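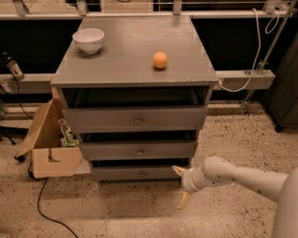 Namatska supplies manipulation kits and task programs to companies that want a robot to handle ordinary furniture and household objects. The company was set up in March by Valentyna Koval and Dardo Lucero, and has its offices and test floor in Esdale. Our main product, the Wuraner kit, consists of a two-fingered gripper, a wrist adapter, a control unit and a library of 61 task programs. Drawer work makes up a large part of the library. A chest with three drawers, each pulled partly open and fitted with a small round knob, gives the gripper several approach heights on one piece of furniture, and small items such as a bowl or a ball on top serve as targets for pick-and-place programs.

The kit is sold in 2 versions. The standard version is intended for a single arm on a fixed base. The extended version adds a second gripper and the software needed to coordinate both arms. Each comes with 12 months of support, including program updates and replacement finger pads. Installation takes place at the customer's site and ends with an acceptance test on the customer's own furniture.

Tymofii Vasylenko is responsible for gripper design. Zlata Melnychuk maintains the task library and reviews failed grasps reported by customers. Darlene Lévesque handles orders, training and service contracts.

Machined parts are made by Tkachenko, a workshop in the same district. Final assembly and calibration are done in Esdale. Visits to the test floor can be arranged through the sales office.

Page last revised Oct 17, 2025.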